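Checking the fingers on the Rekon two-arm cell

Do this check after every 3,000 cycles, or any time a gripper has hit the table. It takes 15 minutes if nothing needs replacing.

Before you start, park both arms, stop the program and lock the cell out. Wait until the controller shows no drive power.

1. Wipe the fingers with a dry cloth. Don't use solvent on the pads.

2. Try each finger screw with the hex key. If one turns, take it out, clean the thread, put on a small drop of threadlocker and refit it. Replace any screw with a rounded head.

3. Move each finger by hand. Side play should be under 2 mm at the tip. If there's more, the carriage is worn - order the Drekaletti kit and leave that arm out of service.

4. Follow each cable back from the wrist. It needs enough slack for a full turn, but it must not catch under the fingers when the arm is low.

5. Clear your tools off the table, unlock the cell and home both arms. Open the grippers and bring them down to the test height at slow speed. 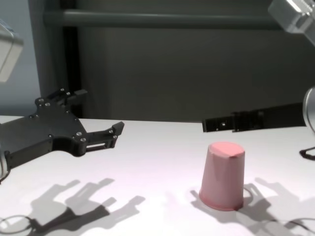

For the grip test we use a paper cup, upside down, with the force on the lowest setting. Run the test twice on each arm. If the cup creases, zero the gripper again from the Wana menu and repeat with a new cup.

Write the play reading for each finger on the cell sheet, along with any screws you replaced.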